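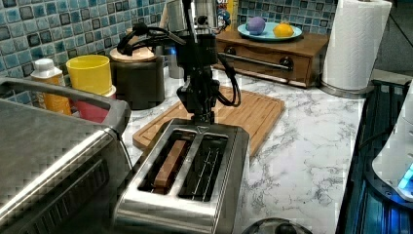 *Toast in the Odolham kitchen.*

## Codstead Wheat Project: spring and summer report to the Maeng Fund

Dear Hilkka,

We have flour! After a spring when I was ready to write you a very different letter, the Codstead field came in during the first dry stretch of August, the grain cleaned up better than we had hoped, and there are now paper sacks of it stacked at the mill in Sulanlow with our own labels on them. I'll go through the season in order, then the baking, then money and what we'd like to do next.

### The field

You'll remember from the winter report that we had drilled two strips of the tall red wheat on the lower side of the Codstead field and one strip of the shorter white wheat above the lane. The lower strips sat in water for most of March. Ferhat Eren walked them every morning and sent me photos of puddles, and by the end of the month we had agreed to write off the corner by the culvert. That corner never recovered and we mowed it in May. The rest of the red wheat did recover, and by June it was up to my ribs and moving in the wind like something in a movie. I took far too many visitors down there to look at it.

The white wheat had the easier spring and the harder summer. It tillered well and looked like the winner right up until the hot spell, when it ripened fast and the heads stayed small. We also had more bindweed above the lane than we planned for, which made for a slow afternoon with the combine and a lot of stopping to pull vines out of the reel.

A few field notes for the record:

- The clover undersown in the red wheat took nicely everywhere except the wet end. It is now a good green carpet and we'd like to leave it down until next fall.
- Lodging was limited to the one bend by the gate, where the soil is richest. Ferhat thinks we can fix this by seeding that bend thinner.
- We saw some leaf rust on the white wheat in late June. It stayed low on the plant and we didn't treat it.
- The deer fence held. The raccoons were not impressed by it.

### Harvest and cleaning

Combined yield after cleaning was 513 pounds from the red wheat, less than a commercial grower would put up with and a great deal more than the seed we started from. The white wheat is still in the bin waiting for a second pass, so I don't want to give you a figure for it yet. There is a fair amount of bindweed seed in there and the first screen we tried let most of it through. The mill has offered us time on their gravity table in October.

Drying was the part I worried about most and it turned out to be a pleasure. We laid the grain on the old apple floor at Codstead, opened the doors at both ends, and raked it twice a day. The whole barn smelled of warm hay and cookies. Moisture was where the miller wanted it within the week.

From the red wheat we have held back 200 pounds as seed for this fall's planting. It's in lidded bins, labeled by strip, in the cool room. The rest has gone or will go to Sulanlow for milling.

### Milling

I had never watched stone milling up close before this year and I recommend it to anyone on your board who can spare a morning. The first run came out too coarse - you could feel the bran between your fingers - and the miller closed the stones a little and ran it again. The second setting is the one we've kept. We're taking a whole flour and a sifted flour from the same grain, and they behave so differently that we've started talking about them as if they were two crops.

The sifted flour is creamy in color and a bit sweet. The whole flour is thirsty. Everyone who has baked with it so far has had to add water, and then more water, and has written to tell me so.

### Baking trials

We asked home bakers in Odolham and Codstead to try the flour and tell us what happened, good or bad. We sent out 70 sample bags, each with a card that had one basic pan loaf recipe on the front and room for notes on the back. Cards are still coming in. I had expected a line or two on each, and people have filled the whole back and carried on up the margins.

The themes so far:

- **Flavor.** By far the most praised thing. "Nutty" is the word we see most, followed by "malty." One baker said it tasted like the crust all the way through, and I have been quoting that to everybody.
- **Rise.** Lower than store bread flour, as we expected. Loaves baked in a pan did much better than free-standing ones, and a shorter final proof helped.
- **Keeping.** Better than we'd guessed. Several people mention that the loaf was at its best on the second day.
- **Toast.** This got its own heading on so many cards that I'm giving it one too. A loaf that seems a touch dense when fresh makes wonderful toast, crisp at the edges and still with some chew.

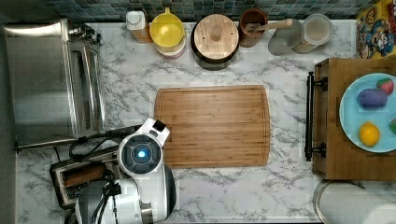 *Counter with cutting board and toaster oven, Odolham.*

The most useful complaint was about the recipe card. We had given the water as a single amount, and the whole flour needs a range, with a note on what the dough should feel like when you stop. We also left out the pan size completely, which is embarrassing. A new card is drafted and will go out with the next bags. Ferhat wants to add a flatbread on the reverse, a soft griddled one his family makes, and having eaten a stack of them standing up at his stove I'm all for it.

We've also had our first interest from a business. The bakery in Odolham would like to try the sifted flour in its Saturday-style country loaf at a low percentage and work up from there. No promises on either side yet. They need to know we can supply the same flour in February that we supply in October, and we need to learn that too.

### Budget

Spending is close to plan. The two lines worth your attention:

- **Cleaning and screening** is over by $200. We paid for the extra screens when the bindweed problem became clear, and they'll be used again next year.
- **Fuel and hauling** is under, mostly thanks to a neighbor at Codstead who was already driving to Sulanlow and let us ride along with our sacks.

I'd like your okay to cover the first from the second. There's enough in the hauling line to do it with the fall trips still to come. The full sheet is attached in the usual layout.

### What comes next

Planting is penciled in for the first half of October, weather allowing. The plan is to move the red wheat up above the lane, where the drainage is better, and rest the lower strips in clover. We'll put in a smaller patch of the white wheat to keep the seed alive and watch it through another summer before we decide whether it has earned its place. Ferhat has dug a shallow ditch along the culvert corner and is very proud of it, so I expect you'll be shown the ditch if you visit.

Over the winter I'd like to get the rest of the cards typed up and sorted, test the flour again after a few months in storage, and hold an open baking day in Odolham. I'll send you the plan for that separately once we've settled on a room with enough ovens.

Two questions for you:

1. Would the Fund be comfortable with us selling a small amount of flour this winter at cost? The grant letter talks about samples only.
2. Do you want the storage tests written up on their own, or folded into the spring report?

I've put a bag of the sifted flour in the mail to you. Go easy on the final proof, and save the end of the loaf for breakfast.

With thanks to you and everyone at the Fund,

Codstead Wheat Project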